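Ticket: left hand opens late during teleop, Tadlow bench
Status: open, again

Operator lets go, hand thinks it over, ball stays put. Lag on the left glove only.

Restarted the Slaoui bridge. No change. Restarted the operator - coffee, 5 minutes. No change.

Swapped gloves. The lag stayed with the left hand, so the gloves get an apology.
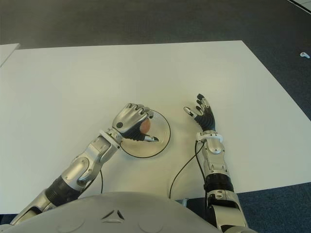
Dropped the command smoothing from 40 to 8. Release is quicker, and the fingers now twitch like they owe money. Trying 19 next. Demos 1 to 5 need redoing.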